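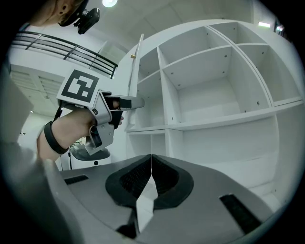 Saturday Shift

I started at Plikar back when the job was boxes. You picked a thing up, you put it on a shelf, you went home with a sore back. Now I spend my evenings teaching a machine to do the first two, and it can't even have the sore back for me.

We work in pairs, a gripper each. You squeeze the trigger, you go to the cabinet, you come back, you do it again. The Fendalwood office wants 4,000 goes at the shelves by the end of April, and they want them smooth. My first week I was told I hesitated too much. I'd been putting things on shelves for 19 years, and there I was in the break room practising on the mug cupboard like a kid with a school play!

The woman I'm paired with used to drive a forklift at Sorkach. She's faster than me and she hums, and I've started to move in time with her. I wonder sometimes if it'll come out in the machines – some warehouse up north, 3 in the morning, arms swinging along to a tune they never heard. 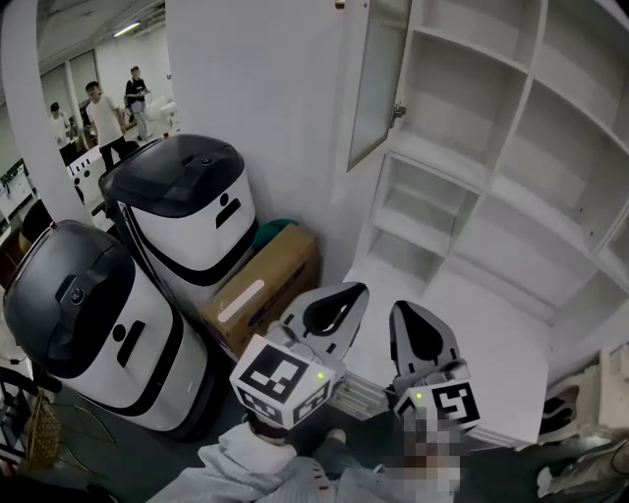

She asked me last night what I'd do after April. I said I'd put my name down for Khổng, the new site, where they need people to watch the arms and clear the jams. Two people for the whole floor. There used to be almost enough of us for a footy team.

"Which two?" she said.

I said I hadn't asked. She squeezed her trigger a couple of times, the way you'd click a pen, and went back to the cabinet. After a bit the humming started up again, slower this time, and I picked up my gripper and followed her in.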